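Weighed all the dumbbells in the garage in February. Posting the method and results because the replies to my last plate thread kept asking. Long one.

Sample is 29 dumbbells. Mostly Cirkix and Zeng, plus a few Drilla handles I bought used. Everything is fixed weight, no adjustables.

Scale is a Plukilel bench scale, 1 g display. The display is finer than the accuracy, so ignore the last digit of anything I quote. I checked it against borrowed test weights before starting and again at the end. Drift was under 2 g.

Procedure: wipe the dumbbell, zero the scale with a wood cradle on it, set the dumbbell in the cradle, wait for the reading to settle, write it down. Repeat three times, lifting it off completely in between. I used the middle value.

You want the cradle for round heads. They roll, and a rolling load on a small platform gives you a different number depending on where it stops. Hex heads sit flat and can go straight on the pan if they fit. 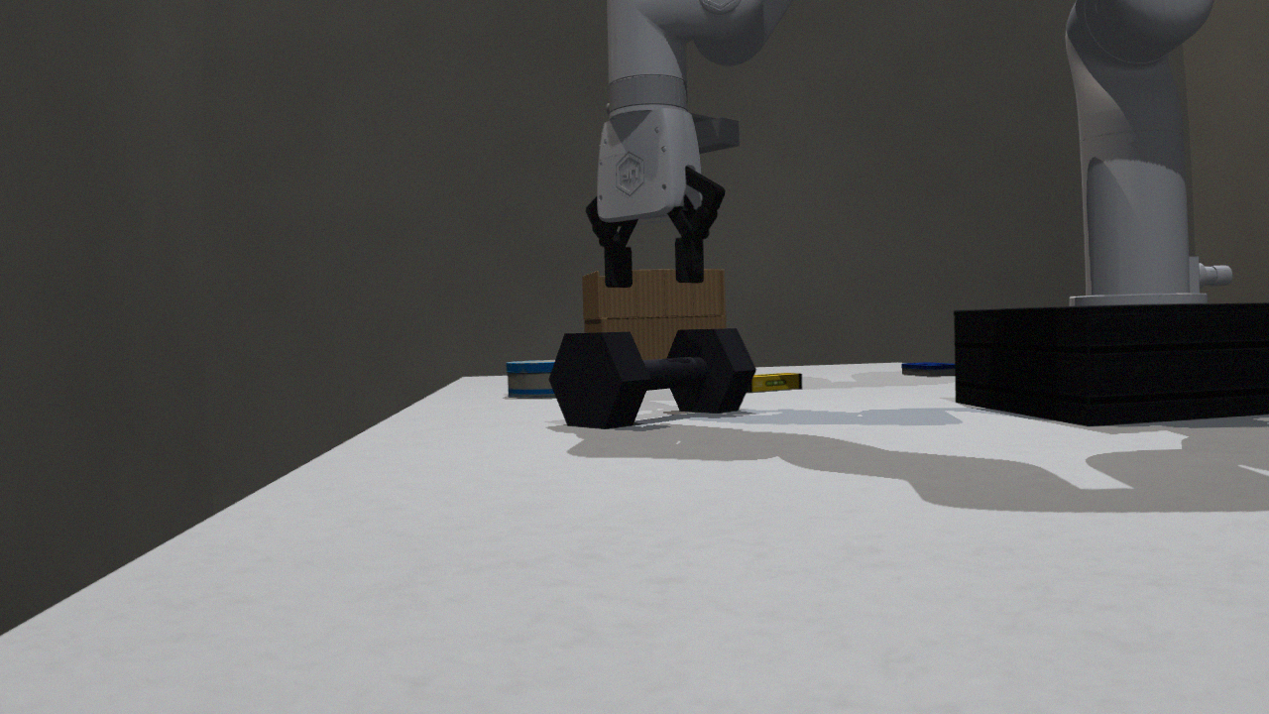 Hex dumbbell, black, resting on a white tabletop.

Results. Zeng: all within 2 percent of the marked weight, and most of them light. Cirkix: wider spread, both directions, worst one 4.5 percent heavy. Drilla: too few to say anything useful.

Percent matters more than grams at the small end. An error of 100 g on a 20 kg dumbbell is half a percent. The same error on a 2 kg dumbbell is 5 percent, and you may notice that on lateral raises.

Lightest thing on the list was a Drilla sold as 3.5 lb. It should be 1,588 g and it read 1,611. That's a bit under 1.5 percent over. Fine.

Check your units before you complain to a seller. I had 8 in the pile marked in both pounds and kilos, and the two markings don't agree with each other. 10 kg is 22.05 lb. If the casting says 10 kg / 22 lb, one of them is rounded and you don't know which one the factory was aiming for.

Pair matching is the number I'd look at first. A pair that is 2 percent heavy on both sides is still a pair. A pair with one light and one heavy is more annoying to train with, even if each one passes alone. My worst pair differed by around 300 g.

I re-sorted the Cirkix set by measured weight instead of by how they shipped. Two pairs got closer just by swapping partners. Paint pen dot on the end of each handle so they stay together.

Rui Moreira asked if chalk and dirt change the reading. I weighed one before and after cleaning and got 3 g. Inside the noise of this scale.

Not tested: handle diameter, knurl, whether the heads are on straight. One of the Cirkix has a head that turns slightly under load. It goes back.

Spreadsheet has all three readings per dumbbell, not only the middle one. Link in the next post once I fix the column headers.

Plates are next, if I can find a pan wide enough.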